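Meeting Someone From an App: My Safety Checklist, With Comments

So many of you wrote to me after the January post that I finally sat down and put the whole list in one place! I went through it again with Helju Kuusk, who has met more people online than anyone I know (and married one of them). Her comments are marked HK, mine AZ.

Before you agree to meet

1. Have a video call, live, with talking. OK / Not yet
AZ: Ten minutes will do. Someone who has a broken camera three times in a row goes back in the pile.

2. Search their profile photos. OK / Not yet
HK: I once found "my" engineer on 2 other profiles under different names. Quick to do, do it every time.

3. Read your first messages again, slowly. OK / Not yet
AZ: Big love talk in the first week is lovely to get, I know! Mark it anyway.

4. No money has been asked for. OK / Stop here
HK: A friend was asked for $400 for a "phone repair." Small sums count too.
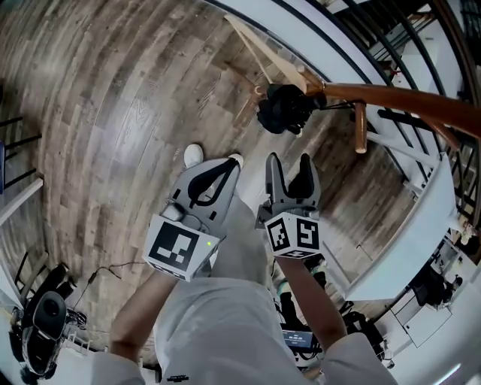
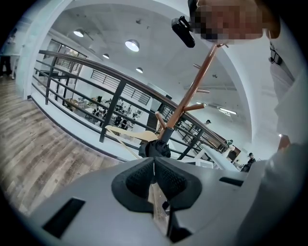
On the day

5. Public place, picked by you. OK / Change it
AZ: I love the Morkcombe café for this, with its big windows and staff who notice people.

6. Your own way there and home. OK / Change it
HK: Even if they offer nicely. Especially on a first date.

7. One friend has the name, the place and the time. OK / Not yet
AZ: Mine is Chiharu. She calls 40 minutes in and I say "yes, the cat's fine" if all is well. We don't have a cat!

8. Phone charged, drink stays with you. OK / Not yet

Afterward

9. Text your friend when you're home. OK / Not yet

10. Write down anything that felt off. OK / Nothing to note
HK: I do this before I reply to the "had a great time" message. My head is clearer then.

If you got "Stop here" on number 4, please save the chat, block, and report the profile to the app. Don't send a long goodbye.

Areti Zervas
Last checked April 18, 2024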